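球衣叠好之前：与奥达·韦斯特贝里谈一支业余球队的衣服

在莫罗拉（Morora）篮球俱乐部，球衣不归球员自己保管。比赛结束后，衣服统一收回，洗净，晾干，叠好，下一场再发下去。负责这件事的是奥达·韦斯特贝里（Oda Westerberg）。她以前在奥贝里（Åberg）的一家洗衣店上班，后来女儿加入了俱乐部的少年队，她就接下了球衣的活，一直做到现在。

采访约在下午。她先把水壶放到炉子上，然后说，关于球衣她能讲的不多，让我想问什么就问。

我先问她，为什么不让球员自己把衣服带回家洗。

“试过。”她说，“一个赛季下来，红的有好几种红。有人用热水，有人放漂白剂，有人跟牛仔裤一起洗。站成一排拍合影的时候很明显。后来就收回来统一洗了。”

俱乐部的球衣是红底白边，字是白的，描着黑边。韦斯特贝里说，红白相间的衣服最麻烦的地方是串色。新衣服前几次一定要单独洗，水温要低，洗完马上取出来。她吃过一次亏：衣服洗好后在滚筒里放了一夜，第二天早上白边全成了粉色。那批衣服后来给少年队训练时穿，孩子们倒很喜欢。

“洗衣液我用金登（Jinden）的，没有香味的那种，”她说，“不是说它多好，是超市里一直有货。换来换去，出了问题不知道该怪谁。”

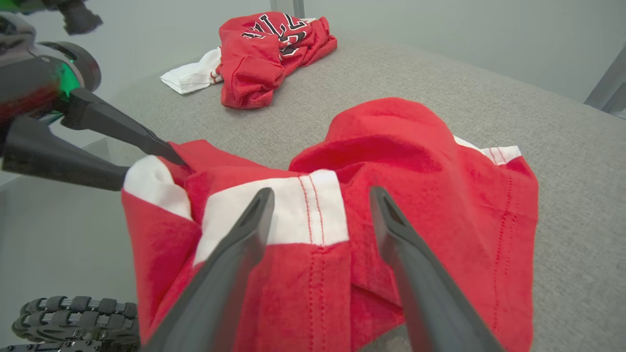 皱成一团的红色衣物，白边上能看到红色缝线。

谈到叠衣服，她的话多了一些。她在洗衣店学的是叠衬衫，球衣没有领子和袖子，那一套用不上。她现在的做法是先把衣服整件摊平，背面朝上，从肩膀的位置拎住抖一下，让两侧的缝线对齐，然后两边各往里折，最后从下摆往上折两次。号码露在外面，发衣服的人不用打开就能找到。

“最费时间的是摊平，”她说，“折只要几秒钟。衣服从筐里拿出来是一团，你得先找到哪里是领口，哪里是下摆。我一般找边。白边好认，抓住白边往外拉，整件就跟着出来了。抓中间没有用，越拉越乱。”

她说，网眼布比棉布滑，折好以后容易散，所以她不在床上叠，也不在光滑的餐桌上叠。表面带一点纹理的台子最合适，衣服放上去不会跑。 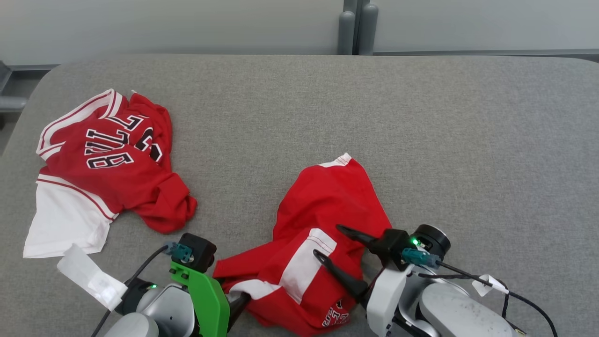 两件红色篮球球衣，左边一件大致摊开，右边一件还堆着。

印字怎么办？韦斯特贝里认为这是大多数人不注意的地方。字是压上去的，怕热，也怕对折。她见过有人把球衣正好从号码中间折下去，压在箱底过了一个夏天，拿出来时数字上有一道白印，后来从那里开始裂。

“所以折线要避开号码，”她说，“实在避不开，就卷起来，不要折。熨斗我从来不用。真的皱得厉害，挂在浴室里，开一会儿热水，自己就平了。”

她还坚持翻面洗，字朝里。这样做的代价是洗完要一件一件翻回来，她说这活可以边听广播边做。短裤也一样，翻面前要先把腰绳打个结，不然绳子会缩进裤腰里，再穿出来得用别针慢慢顶。

图娃·桑德贝里（Tuva Sandberg）带少年队，也是每次来取衣服的人。她中途到了，听见我们在谈洗衣服，坐下来喝了杯茶。我问她叠得好不好对球队有没有影响。

“对比赛没影响，”桑德贝里说，“对更衣室有影响。以前是一个大袋子往地上一倒，大家扑过去找自己的号码，找完衣服也踩脏了。现在按号码从小到大放在箱子里，轮到谁谁拿。”

她又说，收的时候就没这么整齐了。她要求孩子们把球衣翻好再交，每次还是有一部分是拧着交上来的，里面裹着袜子或者护腕。

韦斯特贝里接过话：“护腕我都洗了，放在一个盒子里，从来没有人来领。”
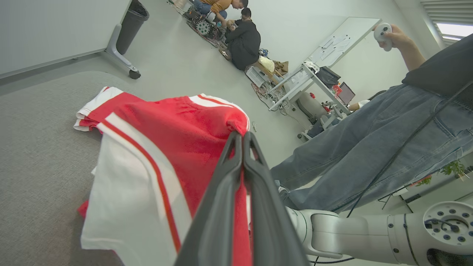

换季时怎么存放

赛季结束后的存放是另一套办法。韦斯特贝里会把所有衣服再洗一遍，哪怕看上去是干净的。汗渍当时看不出来，放几个月就会发黄，在白边上尤其明显。晾衣服她不用衣架，球衣湿的时候重，肩膀会被撑出两个尖角，她平搭在晾衣杆上，中间翻一次面。

晾到完全干，她还要再等一天才装箱。箱子用的是梅基尔（Mekier）的带盖布箱，她说塑料箱也用过，盖得太严，有一年打开时有股潮味，只好全部重洗。箱子里不放樟脑丸，化纤的衣服虫子不吃，味道倒是很难去掉。

箱底放短裤，上面放球衣，字都朝同一个方向。每只箱子的盖子里面贴一张纸，写着里面有哪些号码，哪一件需要修补。到了十月重新开箱，先看那张纸。

修补也由她来做，主要是脱线。最容易坏的是袖窿的白边，打球时被对手一拽，缝线就松了。她用红色涤纶线，针脚尽量走在原来的针眼里，线头留在里面打结。

“脱线要早补，”她说，“只松了一小截的时候，几分钟就好。等它整条掉下来，就要拆了重新缝，那我也会拖。”

她从抽屉里找出她用的线给我看，又找出几块红色的网眼布，是从一件报废的旧球衣上剪下来的。破洞小的时候，她从里面垫一块，四周缝住，外面看得见一点，跑起来看不见。

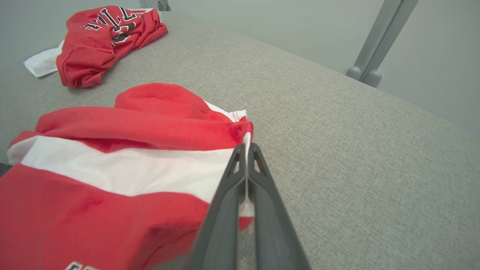
采访快结束时，我问了一个读者托我们转达的问题：球衣上的白边已经被染成粉色，还有办法洗回来吗？

韦斯特贝里说，要看有没有烘干过。没有烘干的，马上用冷水加含氧的漂白粉泡几个小时，多半能淡下去，先在下摆里面试一小块。含氯的漂白水不要用，红色会花。如果已经烘干了，可以再泡一次试试，但她自己那批没有洗回来。

桑德贝里走的时候拎走了两只箱子，约好比赛后的晚上把脏衣服送过来。韦斯特贝里让她提醒孩子们把袜子拿出来。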